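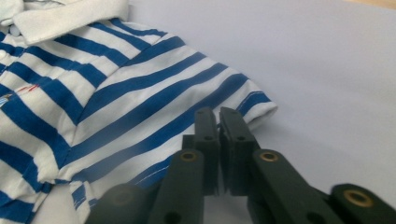 Vaccine fridge excursions at small clinics: discard thresholds and logger placement

kelpie_pharm
Posting here because the state guideline and our own procedure don't agree and I'd like to hear what other sites do. We're a four-room rural clinic with one purpose-built fridge, a Paline 300 litre, glass door. Logger interval is five minutes, probe in a glycol vial on the middle shelf. In February we had a power cut overnight and the trace went to 11.4 degrees at peak, with 131 minutes above 8. Stock on hand was 369 doses across nine products. We quarantined everything, labelled it do not use, rang the immunisation unit at opening and were told to keep all but two products.

Our written procedure says discard anything over 8 for more than 15 minutes. If we had followed it to the letter we would have binned the lot. Has anyone rewritten theirs to say quarantine and seek advice, with no number in it at all?

coldchain_dot
Yes, ours has had no discard number for years. The 15 minute figure was written for door openings during restocking. It tells you when a reading needs reporting. Somebody has copied it into the discard column at your place, and you won't be the only ones.

The decision depends on product, peak, duration and prior history of the same batch. Cumulative exposure is the part most clinics can't answer. If the same box sat at 9 for an hour in spring you need that on paper before anyone can advise you.

N. Xenos
I look after cold chain for a group of nine practices. Partly disagree with the above. A number is useful at 7 am when the only person in the building is a receptionist. "Seek advice" is fine if somebody answers the phone. Our sheet has two lines: over 8 at any time, quarantine and call; below 0 at any time, quarantine, call, and assume the aluminium-adjuvanted products are gone until told otherwise. People worry about heat and then run the fridge at 2.5 to be safe, and I have seen far more stock lost to freezing.

kelpie_pharm
Our setpoint is 5, so freezing hasn't come up. Understood on the two-line version. I think I'd still take the word discard out entirely.

Xenos, do you keep cumulative exposure per batch or per fridge?

N. Xenos
Per fridge, with batch numbers recorded against each excursion. Per batch is better and we don't have the staff for it.

tassie_rn
What's the probe volume? Glycol vials lag. A 60 mL vial will sit well behind the air temperature and you'll under-report both the peak and the start time. If yours peaked at 11.4 in glycol the air was probably quite a bit higher.

coldchain_dot
The lag is the point of using glycol. You want something near the temperature of the liquid in a syringe, and the air reading tells you about the air. A 60 mL vial is too big for that though, agreed. We use 10 mL.

tassie_rn
A prefilled syringe holds half a millilitre. Even 10 mL is generous. We run two channels, one in air and one buffered, alarm on the air channel with a delay, and make the decision on the buffered one. The Lindqvist loggers will do it, as will most of the two-channel units.

kelpie_pharm
Checked the vial, it's 30 mL. The logger is an older Manisau with one channel, so I can't do both without replacing it. Quote for a two-channel unit with SMS alert was $1,286 plus calibration, and our practice manager wants to know why the alarm we already have isn't good enough. It's a buzzer. There was no one there to hear it.

paddock_gp
GP owner here, so on the other side of that conversation. Put the replacement value of the stock next to the quote, including the privately purchased vaccines, which don't get replaced for free. Ours approved itself at that point.

I'd also look at why the fridge got to 11.4. A full 300 litre fridge with the door shut should hold longer than that. Was it packed or half empty?

kelpie_pharm
Half empty, we were due a delivery. Glass door as well, and the room has no air conditioning after hours.

paddock_gp
There's your thermal mass problem. Water bottles in the bottom, if the manufacturer allows it. Some say it blocks airflow and voids the mapping.

coldchain_dot
Check before you do that. Paline told us no bottles on the floor of the cabinet with the fan-forced model, lower shelf only. Any change in loading means redoing the temperature map.

zorro_vax
We're at the Zorisgate site and went with a small battery backup on the fridge circuit. It covers short cuts only, and the compressor start current tripped the first one we bought. Size it for the start load, the running load on the plate will mislead you.

kelpie_pharm
Thanks all. I'm redrafting with the two-line version, no discard figure, and a column for batch numbers. Will ask about a smaller vial and the lower shelf when the technician comes for the annual service.

tassie_rn
Ask for the mapping report while they're there. Ours had the probe on the middle shelf too and the cold spot turned out to be at the back of the top one.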